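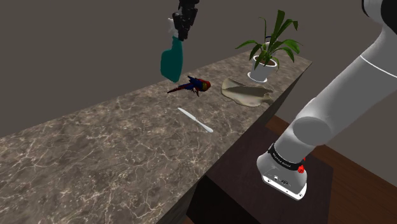 I spent the election day as an observer at one polling station in Hovov, and I promised some of you to write what I saw. It will be a long thread. I write it from my notes, so the order is the order of my notebook.

First, why I was there. I live in this town nine years and I have voting rights only for local elections. This was the by-election for one seat on the town council, after the old member moved away in January. For observing you must be a resident and take a short course. The course is two evenings.

The station was in the music school in Boter Street. Voters on the list: 1424. It is one of the smaller ones. The biggest in Hovov is at the sports hall, and I am glad they did not send me there.

We had to be inside at 6:15 in the morning. The doors open at 7:00. In this time the chair of the station shows everybody the empty ballot box, closes it, and puts the seals. Each observer writes down the seal numbers. I wrote one of them wrong and had to ask to see it again. The chair was patient.

The chair is Liette McIntyre. She gave me permission to use her name here. She has done this work since before the electronic lists, and she told me the paper lists were slower but people argued less with them.

First voter came at 7:02, a man in running clothes. Then a line of maybe six people, then nothing for a long time. I expected drama, and I got a very quiet room with a piano under a cover.

About the rules, since many people asked me. An observer can look, can write, can ask the chair a question. An observer cannot touch the ballots, cannot speak to voters about the vote, and cannot stand behind the table where the lists are. There is a chair for us by the wall and we can walk when the room is not full.

There were two other observers with me, one for each of the two bigger candidates. I was for no candidate, I came from the residents' group. The other two knew each other from school and shared one thermos.

8:40. First problem. A woman was not on our list. She moved from Gachanja (this is the new quarter behind the railway, for those who don't know) and her address was changed too late. They called the town office, and the office said she is still on the list of her old station. She was angry, and I understand it. It is 20 minutes by bus, and the bus on that line is once an hour.

I asked later if she voted. The other station does not give this information, and this is correct. So I don't know.

Same problem happened to 11 people during the day. I wrote each one with the time, no names. All of them from Gachanja. I think this is the most important thing in my report, and I put it on the first page. The deadline for changing the address was printed on the notice, but the notice went to the old addresses. You see the difficulty.

10:30 to 12:00 was the busy time. Families, people after the bakery. A small boy wanted to put the paper in the box for his grandmother. The rule says the voter must do it by own hand. They solved it so that he held her bag.

Somebody asked me under my last post if the candidates were standing outside the door. One supporter of Mr. Hellden had leaflets at the gate, and this is inside the distance where it is not allowed. Mrs. McIntyre went out and asked him to go across the road. He went across the road. It took two minutes. I write this because in the town group it is already a story about police, and there were no police.

For balance: a car with a big sticker for the other candidate was parked opposite for most of the morning. The sticker was on the car, the car was legally parked, and it was a bit farther than the limit. One of the observers measured it with his steps. I wrote it down too.

Afternoon. From 14:00 to 16:00 I counted more members of the commission than voters. I ate my sandwich in the corridor. You are not allowed to leave for long time, or you can, but then you cannot write in the report that you watched the entire day.

The doors closed at 20:00. A man came at 20:03 and knocked. The rule is clear, but it was not nice to see.

Then the count. They lock the door and phones go in a basket on the windowsill. First they count signatures in the list, after this the unused ballots, and only then they open the box. I did not know this order before the course and I find it very sensible.

333 signatures. 333 ballots in the box. When the two numbers were the same, one of the younger members clapped and then was embarrassed.

So the turnout at our station is a little more than 23 percent. Last time, in the full council election, it was some 40, if I remember the table correctly. I don't want to make a big theory. A by-election for one seat is a small thing, and the weather was good.

Four ballots were invalid. Two were empty, one had both names marked, and one had a long message to the council about the parking at the swimming pool. They read it with full seriousness and put it with the invalid ones.

We signed the protocol at 21:50. Each observer gets a copy, and mine is now in the residents' group folder. If you live in the district you can ask to read it, please write me a private message.

Correction to the post about the seals: they are numbered on both sides, a neighbor from the commission wrote to me. I copied only one side. Next time I will copy both.

Last one. The course for new observers will be again before the autumn vote. You need your resident card and two free evenings. They teach it slowly, and if your language is like mine, it is enough.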